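Illthorpe Hall Hire — Questions We Get Asked A Lot

Please read this before ringing. Most of it is in here somewhere. If it isn't, email Padmavathi Joseph at the bookings desk and she'll get back to you, usually same evening.

BOOKING

How do I book?
Online form, or email. Not by text please, texts get lost. Tell us which room, what time you want to start, what time you'll be out, and roughly what you're doing.

How far ahead can I book?
Up to a year for parties and weddings. Regular classes get first pick of their slots each March, then everything left over goes on the calendar.

Can I hold a date without paying?
For 72 hours, yes. After that it goes back on the calendar and we don't chase.

Is there a deposit?
Yes, for evening bookings and anything with a bar. Comes back to you within a fortnight if the place is left tidy. Daytime classes don't pay one.

I need to cancel
Email. More than four weeks off — full refund. Less than that, half. Inside a week we keep the lot, sorry, unless we manage to re-let it.

Does my booking include setting up?
Yes, so book enough time for it. If you've booked from six, the door code works from six. People turn up at half five with a cake and balloons and stand in the rain. Add an hour either side if it's a party.

ROOMS

What rooms are there?
Paracha Room is the big one, upstairs, sprung floor, good for dancing and weddings. Sirell Room is downstairs, smaller, opens on to the garden. Then the Brick Room at the back, which is for making and mending, small classes, meetings.

How big is the Paracha Room?
678 square feet not counting the stage. The stage is extra and has two steps up to it, no ramp at the moment.

Is there a lift?
Yes, by the side door. Fits one wheelchair and one other person. Step free all through the ground floor, accessible loo is next to the Sirell Room.

Can we move the furniture?
Chairs and folding tables, yes, anywhere you like. Put them back on the trolleys after, ten to a stack. Please lift and don't drag. Piano stays where it is.

Can we stick things on the walls?
White tack on the painted walls only. No nails, no tape, no glitter anything. There's a picture rail in the Paracha Room with hooks for bunting.

What about the Brick Room, can we do messy stuff?
Within reason. Glue, paint, clay all fine if you cover the big white table first. Wipe the floor before you go, it's pale and shows everythng. No spray paint indoors.
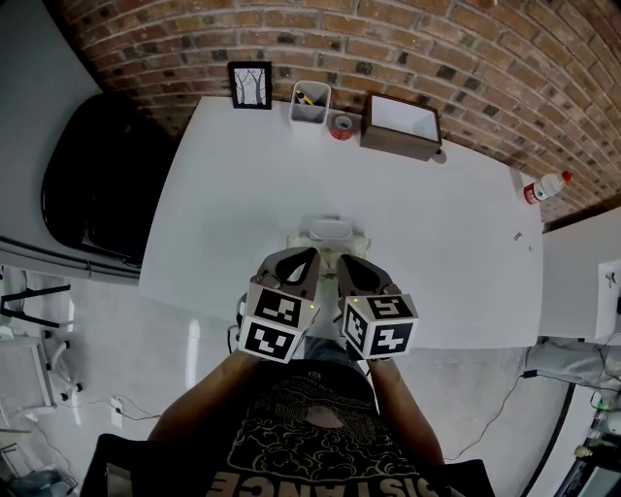 KITCHEN AND BAR

Is the kitchen included?
Included with the Paracha and Sirell Rooms. Brick Room hirers can add it on for a small charge. Oven, hob, fridge, urn, plates and mugs. Bring your own tea towels and take your leftovers home.

Can we bring our own drink?
Yes if you're giving it away. If you're selling it you need a licence, and we need a copy beforehand. Retilura do our paid bars and will quote you directly, we don't take a cut.

Caterers?
Any you like. They need to have their own insurance and to be out when you are.

NOISE, PARKING, OTHER BITS

What time does music have to stop?
Eleven. Doors and windows shut after nine, there are houses right behind. Everybody out by half past.

Where do we park?
Small car park at the front, fills up quick. After that it's the street, or bus 717 stops at the corner. Don't block the bakery's gate — they load very early and they will ring us.

Is there wifi?
Yes, code is on the board by the front door. Patchy upstairs at the stage end.

Dogs?
Assistance dogs anywhere. Other dogs in the garden and Sirell Room only, on a lead.

Bouncy castles?
Garden only and not the big ones. Send us the hire firm's insurance certificate first.

I left something behind
Lost property box is in the cupboard under the stairs. Kept for a month then it goes to the charity shop. Food gets binned teh same day.

Can I come and look round first?
Yes please do. Email for a time, late afternoons are easiest. Takes ten minutes or so.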